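Bristelberg History Board > Old boundaries and place names

Topic: Was Odoi ever its own township?

ullow_walker
9 February 2018

Hi all! I've been reading the old tax lists for our end of the county and I'm completely hooked. Everything I was taught in school says Odoi was a corner of Ullow township until the railroad came. But the second tax list gives Odoi its own heading, its own assessor and 36 households! Ullow is on the next page with a separate total. Doesn't that make it a township?

Comfort Aryee
Oh, I love this question. I've gone back and forth on it for years. A separate heading is good evidence but I wouldn't hang everything on it. The county clerk split up long lists wherever it suited him, and Livomeo gets two headings in the same book (north side and creek side) when we know it was always one township.

What would convince me is road orders. A real township had to keep up its own roads, and the county court named the overseers every June.

millrace16
Sorry, I have to disagree with Comfort on the clerk. Livomeo's two halves share one assessor. Odoi has a different man from Ullow, and he signs for his own page. You don't swear in a second assessor for a page break.

Comfort Aryee
Fair point about the signature! I'd forgotten he signed. Still, assessors were sometimes named for a district inside a township. Look at the hill farms.

ullow_walker
This is great, thank you both. I sat down with the road orders last night and got as far as volume 16 before my eyes gave out. The writing is tiny, but there's so much in there: bridges, fences, a long fight over a ford that both sides claimed was the other side's job to fix.

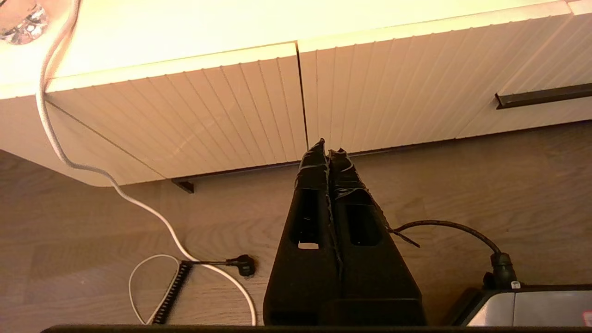 The ford is the part I wanted to ask about. The order says it lies "on the line betwixt Ullow and Odoi" and tells each to pay half. Would a court talk about a line between a township and a piece of itself?

millrace16
There it is!! Half each means two road budgets. I'm calling it a township.

Yaw Ankrah
Jumping in from the Livomeo side. Wonderful find, but be careful with "township" here. Odoi could have been a separate road district. Ours had those, and they paid their own share of bridges while voting and filing deeds with the parent township. The deeds are where I'd go next. If land on the 700-acre tract is described as "in Odoi" and never "in Ullow," I'll come over to your side.

millrace16
Deeds copy old wording forever, Yaw. My own house is still "near the tannery."

Yaw Ankrah
Ha, true. First deeds only, then, from the original sales.

Comfort Aryee
I'm with Yaw on road district for now, and I'd be delighted to be wrong. ullow_walker, could you post the full wording of the ford order, with the page number? I want to see who the overseers were.

ullow_walker
Will do! Page 36, and I'll type out the whole thing tonight, spelling and all.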